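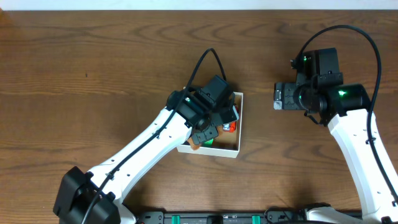 Packing Small Things in a Shallow Box
Project report by Florin Marinescu
Packaging and Everyday Objects module
Handed in Jan 25, 2025

Why I picked this

My aunt sends parcels. Every December there's one for each of the cousins, and every December mine arrives sounding like a maraca. So when the list of project topics went up and one of them was "a container and its contents", I knew straight away what I wanted to do (I did look at the one on jar lids as well, but only for a minute).

The question I set myself was pretty simple. If you've got an open box with low sides and a handful of small things that don't match each other, what's a good way to put them in so they stay where you put them? I called the project Skitix, which doesn't mean anything, it was just the first word I typed that the shared drive didn't already have a folder for.

The box

I went for a white one, shallow and squarish, with thin walls and a tan floor inside that looks like plain card. I'd started out with a much deeper box from Nemex, the stationery place by the bus station, and it was hopeless for this. Everything sank into the corners and you had to lean right over to see what you'd got. The shallow one is so much nicer to work with! You can see the floor, and you notice empty patches while there's still time to do something about them.

The thin walls are a mixed blessing. They take up hardly any room, but they bow outwards if you push something up against them too firmly. My first few goes left one side with a definite belly.

I did all the packing on the big wooden table, the one with the wavy grain. I'd recommend a brown table to anybody doing this with a white box – I tried the white worktop first and kept losing track of where the box stopped.

The things that went in

I wanted small and bright. Small so that there was a real packing problem, and bright so I could tell my notes apart afterwards. The set changed a bit over the project but the regulars were red, green and orange-brown, and I ended up just calling them that.

Red is a glossy little block of a thing with a bit of white label on the front. It stands up by itself, and I liked it best over by the right-hand wall. Green is small and very green and goes in a bottom corner, where it seems happy. Orange-brown is the awkward one. It's flat but it hasn't got a proper shape, so there's no side of it that wants to sit next to anything else. You put it down and it looks wrong, you turn it, it looks wrong in a different way.

What I tried

I worked through five packing orders altogether and gave each one two goes, once slowly and once as if I was in a hurry to catch the post. After each go I put a lid of stiff card over the top, held it shut, tipped the box to the left and then to the right, and looked at what had shifted.

Biggest first. Everybody tells you to do this and it's fine. With things this small, though, the biggest isn't much bigger than the rest, so I spent longer deciding which was biggest than I did packing.

Flat things first. I expected this to win. The idea was that orange-brown would lie on the floor and make a sort of mat. What happened was that it didn't lie flat enough, and anything standing on it rocked.

Corners first. Better! Green went in its corner and stayed there on both goes, even the rushed one.

Upright things first, against a wall. Red did well when it had a wall behind it and badly when it didn't. On the hurried go I left a gap behind it and it went over with the first tip.

Corners, then walls, then the middle. This is really the last two stuck together, and it's what I'd use from now on. The awkward thing goes in last, pressed down into whatever space is left near the bottom wall. You need to leave it a bit of room to be awkward in.

Padding

I tried two kinds. One was shredded paper saved from a Cokora mug box, the other was a sheet of tissue folded into pads. The shredded paper looks lovely and gets absolutely everywhere. I was still picking it off my jumper at tea time. It also hides the small things, and on one go I was convinced I'd lost green down the back of the table when it was under the paper all along.

The folded tissue was much better behaved. A single pad between red and its neighbour was enough to stop them knocking, and you can push a pad in after everything else is done, so you don't have to plan it.

Tidiness against speed

For the last part I asked eight people on my corridor to look at two packed boxes, a slow one and a quick one, and tell me which they'd rather open. I was sure they'd all go for the neat one. Most did, but a couple preferred the messy one and said it looked more like a present. My aunt would agree with them, I think.

I should have asked them to pack a box as well. That's the bit I'd add with another week.

Problems along the way

The card lid didn't fit properly until I'd cut it down twice. My tipping wasn't very scientific either – I was doing it by eye, and I'm fairly sure I tipped harder when I was annoyed. Also, I wrote the early notes on the back of an Acheampong takeaway menu and then somebody ordered from it, so the notes for biggest first are partly from memory. I've marked those in the appendix with a star.

What's in the folder

The packing notes, the lid template (use the second version, the first is too wide), and the corridor answers typed up without names. The box and its contents are in the cupboard under the window if anyone wants a go. Please put green back.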